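A visit to the Vaughan building at Urnden
Posted Jan 29, 2021

I had been meaning to go to one of the Clullis open days for ages, and when a place came up on the small morning tour I said yes before I'd even looked at the train times. It meant 33 minutes on a branch line and a walk up a long hill with the wind in my face, but I do like a hill, and the welcome at the top more than made up for it – proper hot tea and a biscuit tin the size of a hatbox!

The tour is all to do with cleaning, which I know won't set every heart racing. Clullis look after kitchens and canteens, and at the Vaughan building they try out the ordinary business of wiping and clearing on ordinary messes. We began with a talk (a bit long, but the chairs were comfortable) and then went through to the tabletops, where the subject was the humble coffee break and what it leaves behind. 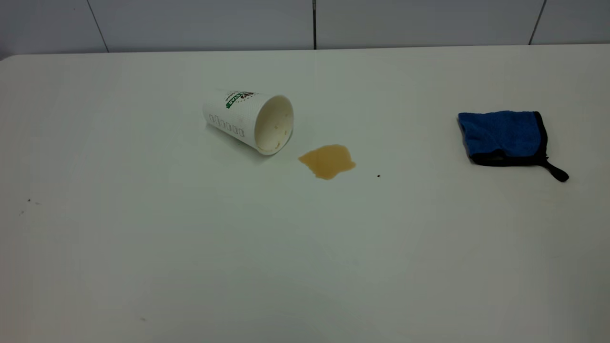
A paper cup on its side on the white tabletop, Vaughan building.

I've knocked over enough cups in my life to feel quite at home with this. Our guide, Zsófia Csonka, was full of good sense on the matter. Stand the cup up first, she told us, then stop and look at where the liquid has got to before you reach for anything. I always go straight in with the cloth and push half of it over the edge on to my shoes, so I wrote that down and underlined it.

She talked about pale surfaces too, and how they show up every little splash, which she thinks is a blessing in a canteen even if it's a nuisance at home. My own kitchen table is dark oak and I dread to think what it's hiding.
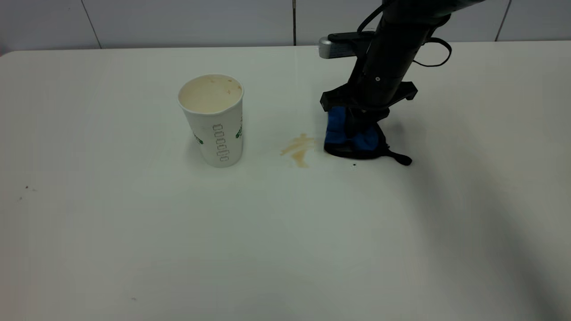
Photo: Clullis open day, Urnden

A small spill like that one, brownish-orange and all arms and legs, is best taken from the outside in. You fold the cloth, lay it down at the edge and let it drink for a moment before drawing it towards the middle. I had a go on a practice patch and was rather pleased with myself – my neighbour at the table used far too much cloth and got a gentle ticking-off.

Then on to bigger puddles, where one wipe won't do and you need to turn to a clean fold as you go.

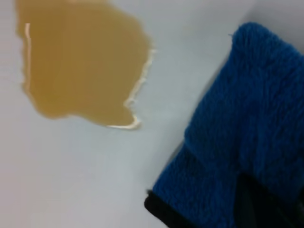 Edus wrote to me afterwards to say that with tea or coffee he always blots first and wipes second, and that a puddle with any depth to it wants two cloths, the second one damp, or you'll feel the stickiness under your sleeve by lunchtime. I've tried it since and he's quite right about the sleeve.

We finished back by the biscuit tin, and I came home with a free cloth in my coat pocket. The next open day is in April and places are limited to 17, so do put your name down early if you fancy it. Wear warm socks for the hill.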